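Progress report to the Branow Fund
Lake villages visitor program, Leturham and Aryee
Reporting period: second half-year, ending in September
Prepared by Damir Spahić, program coordinator

1. Summary

In this period we finished the marking of the lakeside walking route between Leturham and Aryee, we opened the small visitor office near the boat landing, and we trained the first group of local guides. The homestay part of the program is behind the plan. We ask the Fund to allow a change in the use of one budget line, explained in section 5.

2. Walking route

The route is 18 kilometers long and it passes three viewpoints over the water. All signposts are now standing. We had to move the second viewpoint a little to the north, as the landowner did not agree with the first position, and the new place has a better view of the hills in the morning. The part after the Orkach bridge becomes very muddy after rain. Ekow Fiadzo walked it two times with the district road officer and they agreed on a stone path for the worst part. The stones are ordered but they did not arrive before the end of the period.

We printed 2000 folding maps. The first print had a mistake in the name of one ferry stop, and the printer corrected it without extra cost. Hotels in Leturham take the maps gladly. In Aryee we still have only one place which gives them out, the tea house at the market.

3. Visitor office

The office is open from 8:30 in the morning until 5 in the afternoon. Fiifi Aidoo is responsible for the daily work. Most questions from visitors are about the boat timetable, about where to change money, and about rooms for one night. We did not expect so many questions about rooms, and this is one more reason to finish the homestay list soon.

The telephone line works well. The internet connection is weak in the afternoon, so online bookings are sometimes confirmed only in the evening. We have asked for another offer and we wait for the price.
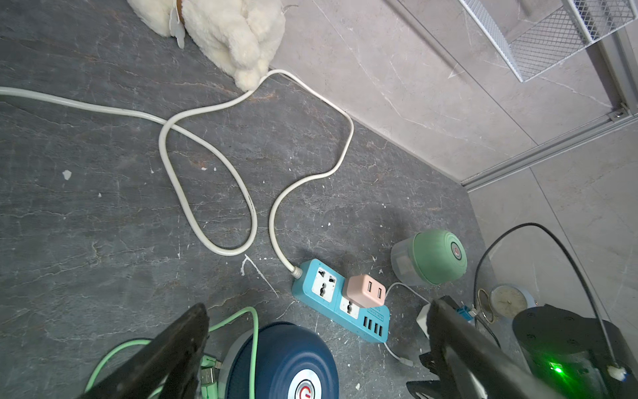
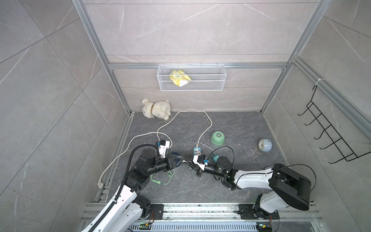
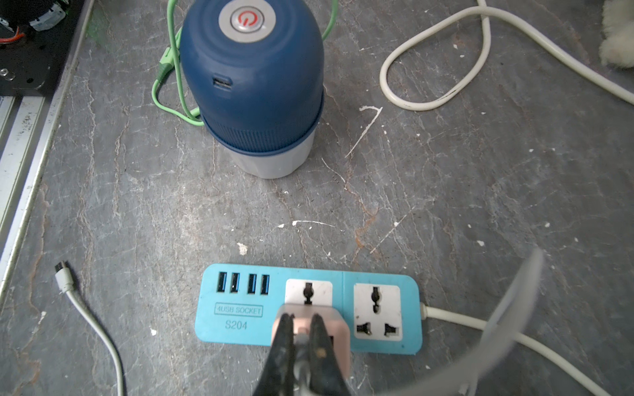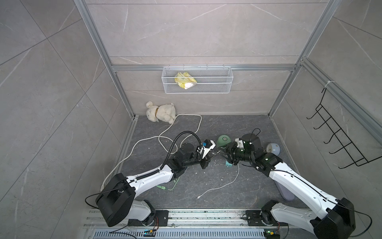 Floor with stone pattern, seen from close and from farther away.

4. Guides and homestays

65 people applied for the guide course, more than we could accept. Nana Agbenyega led the course and she also wrote the handbook, which covers the history of the fishing villages, first aid, and how to speak with guests who are tired or unhappy. All accepted guides passed the walking exam. Two of them must repeat the language exam in the next period.

With the homestays we are slower. Many families are interested, but the rules for registration were changed in the spring and each house now needs a fire inspection. The inspector comes to our district only once a month. At this moment seven houses are ready to receive guests – the plan was twelve. I prefer to report this openly and to give a new date than to promise what we cannot keep. We expect to have all twelve ready before the next rainy season.

5. Budget

Spending is inside the plan in all lines except transport, where the boat fuel became more expensive. Boyang Duan has prepared the full table and it is attached to this report as Annex A. From the line for printing we have some money left over. We ask for permission to use it for the inspection fees of the homestay families, who otherwise must pay them alone before they earn anything from guests.

6. Next period

– Stone path after the Orkach bridge
– Fire inspection for the remaining five houses
– Second guide course, with a longer language part
– A place for maps at the Aryee ferry stop
– Short survey of 200 visitors, on paper, in two languages

The draft of the survey questions will be sent to the Fund before we print it. We would be thankful for comments, mainly on the part about how much visitors spend per day, where we are not sure how to ask politely.

Annex A: Budget table
Annex B: Guide handbook, contents page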